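日本の水道水で紅茶をいれる時の硬度について
掲示板トップ > 飲み物 > お茶・紅茶

1 投稿者:janaka_tea
はじめまして。スリランカから来て、日本に住んでいるジャナカと申します。日本語にまちがいがあったら、すみません。
質問は水の硬度です。私の町の水道水は、水道局の表では硬度が55です。実家から送ってもらう茶葉をこの水でいれると、色はきれいですが、渋みが強く出すぎると感じます。みなさんは水を変えていますか。それとも茶葉の量を変えていますか。

2 投稿者:みずいろポット
ジャナカさん、はじめまして。日本語とてもお上手ですよ。
うちは54なのでほぼ同じです。軟水は渋みも香りも早く出るので、私は蒸らし時間を短くしています。細かい葉なら二分半で十分かと。

3 投稿者:Lachlan_R
私も外国人です。私の意見は少しちがいます。時間を短くすると、渋みは減りますが、味も薄くなります。私は硬度の高いミネラルウォーターを水道水に混ぜます。割合は半分ずつです。ミルクを入れる時は、このほうが味に力があります。

4 投稿者:急須派
>>3
混ぜるのは反対です。硬い水だと色が黒ずむし、表面に膜みたいなのが浮きませんか。それに毎回買うのはもったいない。

5 投稿者:Lachlan_R
>>4
膜は、私の割合では気になりません。でも、色が暗くなることは本当です。私はミルクティーだけ飲みますから、色はあまり大切ではありません。ストレートの人には、すすめないほうがいいかもしれません。

6 投稿者:janaka_tea
みなさん、ご返事ありがとうございます。条件を書くのを忘れました。お湯は400ml、茶葉はティースプーンに山盛り二杯です。ストレートで飲みます。蒸らす時間は五分でした。

7 投稿者:みずいろポット
>>6
二杯で五分は長いです! まず三分で試してみてください。葉が大きいなら三分半でも。

8 投稿者:急須派
>>6
山盛り二杯も多いと思う。はかりで量ったほうがいい。スプーンだと葉の大きさで重さが全然ちがうので。

9 投稿者:janaka_tea
きのう、三分でいれました。渋みがやわらかくなって、香りは残りました。みずいろポットさんの方法が私に合うようです。はかりも買うつもりです。
水をくらべるために、くみ置きの水でもいれてみました。水道水との差は、私の舌では少しだけでした。
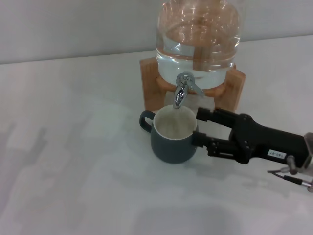 追加の質問:くみ置きの水と空気について

10 投稿者:janaka_tea
本に「空気をたくさん含んだ、くみたての水を使う」と書いてありました。くみ置きの水は、やはりよくないでしょうか。ポットの中で葉が上下に動くことと、関係がありますか。

11 投稿者:急須派
空気の話はよく聞くけど、沸騰させたらかなり抜けるはず。自分は気にしません。

12 投稿者:Lachlan_R
>>11
私は気にします。一度沸かして冷めた水をもう一度沸かすと、葉があまり動かないと思います。科学の説明は、私にはできませんが。

13 投稿者:みずいろポット
葉の動きは注ぐ勢いも大きいですよ。500ml入る丸いポットに、沸きたてを高めから注いでいます。やけどには気をつけて。

14 投稿者:janaka_tea
うちのポットは細長い形です。同じ葉と同じ時間で、丸いポットを友だちに借りて、くらべてみます。結果はまたここに書きます。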